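Home Stories Poems Submit About Log in

The Zillwood Run

By Refilwe Rampersad
Posted in March | 4 comments | 25 shares

Quarter to five and the ute wouldn't start.

Lerato tried it again. Nothing. A click, then the dash lights going soft and brown like old bananas. She put her forehead on the wheel and said a word her mother would of heard from the grave.

Zillwood was 595 kilometres off. The funeral was at two.

She rang Bheki. Who else. He picked up on the first ring, which meant he hadn't slept either.

"Battery," she said.

"Told you that in winter."

"Bheki."

"Yeah. Putting me boots on."

He came down the hill with his lights off, saving them or forgetting them, and pulled up nose to nose with her. Leads out. Red, black, the little spit of spark. He was wearing the suit already. She'd never seen him in a suit. It had been cut for a bigger man and he'd rolled the cuffs under and pinned them.

"Dad's," he said, seeing her look.

"It's good."

"It's bloody awful. Turn it over."

It caught. Roared, coughed, held. He stood there with the leads over his shoulder and neither of them said the next thing, which was that there was no sense in two cars. They hadn't shared a car since the business with the house. Four years. Birthday texts, a nod across the servo.

"Yours has got the radio," she said.

"Yours has got the fuel."

So he got in.

First hour, dark. Roos on the verge, eyes like dropped coins. Bheki holding the door handle every time she braked. Then grey, then that thin pink, then paddocks either side with nothing in them but fence.

"Who's doing the talking?" he said.

"Ruan."

"Ruan Zwane? He hardly knew her."

"He asked. You didn't."

That did them till MacDonald. Eighty k's of it. She counted guideposts and lost count and started again.

MacDonald was a pub, a silo and a bakery with the lights on. She got two pies and a tea. He stood outside ringing someone, back turned, one finger in his other ear. When he came back he had pie money in his hand, exact coins, and she shook her head and he put it in the ashtray anyway.

"Iresha's there already," he said. "Went up last night. Says the aunties are fighting about the hymns."

"Course they are."

"Says there's a bag for us. In Mum's kitchen. Got our names on it."

Lerato let the clutch out too fast and they bunny hopped onto the highway.

A bag. Well, there was always a bag. Every visit, every Christmas, every time you so much as dropped in to use the loo. You'd be halfway to the car and she'd be out the flyscreen in her slippers with it. Chips, biscuits, a lemon. As if there were no shops in the city. As if they'd starve somewhere past the turnoff. Bheki used to leave his on the train. He'd told her that once, laughing, and she'd not forgiven him and not said so.

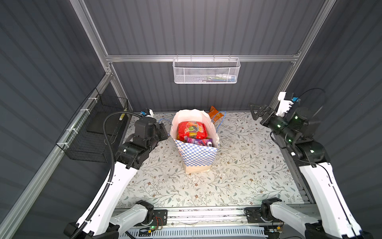 A bag for the road, with snacks packed inside.

"I ate them," he said, out of nowhere, forty minutes on.

"What?"

"The bags. I said I left them on the train. I never. I ate the lot before Pumau station, every time. Sat there like a kid."

She kept her eyes on the road. There was a truck ahead, Trusent on its mudflaps, and she sat behind it for a long while with a clear lane beside her and didn't pull out.

"Why'd you say it, then?"

"Dunno. You were being all holy about her."

"I was not."

"You were a bit."

She was a bit. She pulled out. The truckie flashed his lights to let her in and she lifted a finger off the wheel.

Coming up to noon, hot, the windows down becuase the air con had died with the last battery. Bheki's tie going like a flag. He'd got a bit of paper out and was writing on his knee – crossing out, writing, swearing at the bumps.

"What's that?"

"Nothing. In case Ruan runs short."

"Read it to me."

"No."

"Bheki. Read it."

He smoothed it out. Cleared his throat like a schoolboy. Outside, the first of the Zillwood pines, then the water tower, then the sign with the bullet holes.

"She never let anyone leave with empty hands," he read, and stopped, and looked out his side.

Lerato slowed down. They had time. She went round by the river, the long way, so he could get through the rest.

600 reads

Next story Previous story Back to top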